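Filed under: Games > Simulation > Mods and Custom Content

Household funds reset to zero after installing a budget mod

Osvaldo Parisi

I am seeking guidance regarding a conflict between two modifications installed in my copy of Skistico, the household simulation. The first is Curari, which replaces the standard billing system with itemized rent, utilities and groceries. The second is Lamine, which adds furniture and houseplants to the build catalog.

Each modification performs correctly when installed alone. When both are active, household funds are reduced to zero at 5 a.m. game time, when bills are delivered. The affected save contains 112 in-game days of progress, and I would prefer not to abandon it. I have removed the cache file and restarted the game without improvement. The error log records code 581 each time.

I would be grateful for any advice on load order, or on whether the save may be repaired. I am also willing to remove Lamine if that is necessary, although most of the rooms in the household were furnished with it.

Wubit Gidey

Code 581 indicates that an object in the household has no purchase value. Curari calculates a property charge from the value of every object on the lot. Where a value is missing, the calculation fails and the balance is written as zero. Several items in the older Lamine catalog were published without prices, and they cause no difficulty under the standard billing system.

Please proceed in the following order.

Make a copy of the save folder and store it outside the game directory.
Remove Curari only, and load the household.
Enter build mode and sort the inventory by price. Any item listed with a dash in the price column should be sold or deleted.
Save under a new name and close the game.
Update Lamine, reinstall Curari, and confirm that Lamine appears first in the load order.

The zero balance is stored in the save itself and will not correct itself. It may be restored through the funds field in the Curari settings panel. Users are advised to let one full billing cycle pass before resuming ordinary play. If the code appears again, kindly post the complete log with the list of installed modifications.

For reference when replacing deleted plants, the tall type with pointed leaves is listed under Floor Plants in the current catalog. 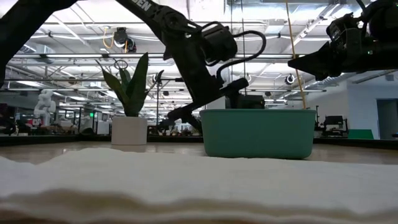 Snake plant in a white pot, beside a teal-green bin.

Pîrvu

I had the same problem and set the billing interval to 60 days in the Curari options. The funds still go to zero, but less often. I have not tried the method given in the previous reply.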